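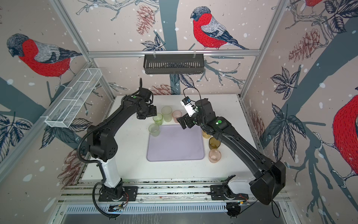 Skudico Opens Its Cup-Handling Recordings, and Says What They Can't Do

Rurneck. Skudico said Monday that it will release 309 recordings of two robot arms handling plastic drinking cups at a table, along with the notes kept by the people who steered the arms. The set is called Quan. It is free for research and teaching use, and the company is asking outside groups to try to break the claims made for it, starting with its own.

The release is small by the standards of a field that likes big numbers. Skudico says it would sooner put out 309 recordings that someone has watched from start to finish than 1,000 that no one has checked.

"We've all seen the videos where a robot tidies a kitchen," said Rónán Corrigan, who runs data work at Skudico. "I'd like to know how many tries it took, who picked the cups, and what happened when somebody moved the table. Mostly you don't get told. So we're going to tell people, and some of it doesn't flatter us."

Each recording in Quan shows a person steering both arms through a short job with cups and a lavender tray. The operator's movements are saved together with the views from cameras on the arms and from a fixed camera at the workspace. A learning system called Grulix is then trained to copy what the operator did. Grulix is not part of the release. Corrigan said it isn't ready, and that he is wary of handing out a trained system before there is an agreed way to grade it.
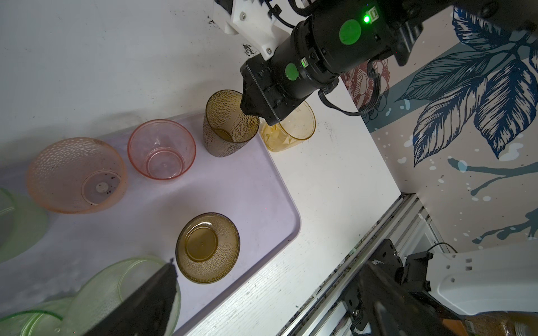 Wrist camera view from the Quan cup work, with the gripper finger lowered between an amber cup and a pale yellow one.

Cups were picked because they are cheap and because they are harder than they look. Many of the ones in the set are see-through, in pale greens, pinks and ambers, and a camera can have trouble telling where the rim of one stops and the next begins. Some have smooth walls and some are dimpled. Operators were told to leave them close together on many of the runs.

Twenty-three recordings that Skudico first marked as good have been moved to a separate folder. On a second viewing, the reviewers could not agree on whether the job had been done. In most of those the cup ended up near the right spot, and one reviewer was willing to call that a pass. Both sets of scores are included, with the reviewers' comments left as they were typed.

Tuấn Đoàn, who trained the operators, said the disagreements taught the team more than the clean runs did.

"Two careful people watched the same clip and gave two different answers," Đoàn said. "If we can't settle it between us, I don't see how a score of ninety-something percent means much. Ninety-something percent of what?"

Đoàn also pointed to the operators themselves. Two people did all of the steering, and they have different habits. One comes in from the side and takes a cup by its wall. The other goes straight down to the rim. A system trained on both may pick up the better habit, or it may land somewhere in the middle and knock the cup over. Skudico has labeled each recording by operator so that others can look into it.
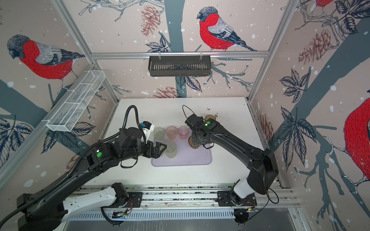

The company lists several other limits in the notes that go with the release. All of the recordings were made at one table with one pair of arms. The walls behind it carry the same bird-print wallpaper throughout, and Skudico has not tested whether Grulix leans on that pattern to work out where things are. It may well do so. A system that has only ever seen one room has no reason to ignore the room.

The cups are plastic and the notes make no claim about glass, paper or metal. There are no runs with liquid. Nothing in Quan shows that either arm could safely work next to a person, and the company asks that nobody cite the set as if it did.

Skudico also declined to give a success rate for Grulix in this announcement. Corrigan said an early figure had been written into a draft and then taken out.

"It was a nice number," he said. "It came from the same table, the same cups and the same week as the training runs. I wouldn't have believed it from anyone else, so I don't see why people should take it from us."

Whether more recordings would help is an open question inside the company. Đoàn would like to move the table, change the walls and bring in new operators before adding a single run in the present setup. Corrigan agrees on the walls but is less sure about new operators, who take time to train and whose first efforts are often too clumsy to be worth copying. A second round is planned, and its size has not been set.

Groups that want to use Quan are asked to do two things in return. They should say which recordings they left out and why, and they should report the runs that went wrong along with the ones that went right. Skudico has no way to enforce either request. It will keep a public list of the groups that agree to them, and it will add links to their results, including any that contradict its own.

What is included

All 309 recordings, with wrist and fixed camera views
Saved movements for both arms
Operator labels for every run
The 23 disputed recordings, in their own folder, with both reviewers' scores
Written instructions as given to the operators, including an early version that was dropped

Availability

Quan can be requested through the Skudico website. Requests are read by a person and may take a few days to answer. Corrections to the labels are welcome and will be logged with the name of whoever sent them, unless they ask to be left off.

About Skudico

Skudico is based in Rurneck and works on handling tasks for two-armed robots. It does not currently sell a product based on Quan or Grulix.

Press contact: Rónán Corrigan, Skudico, Rurneck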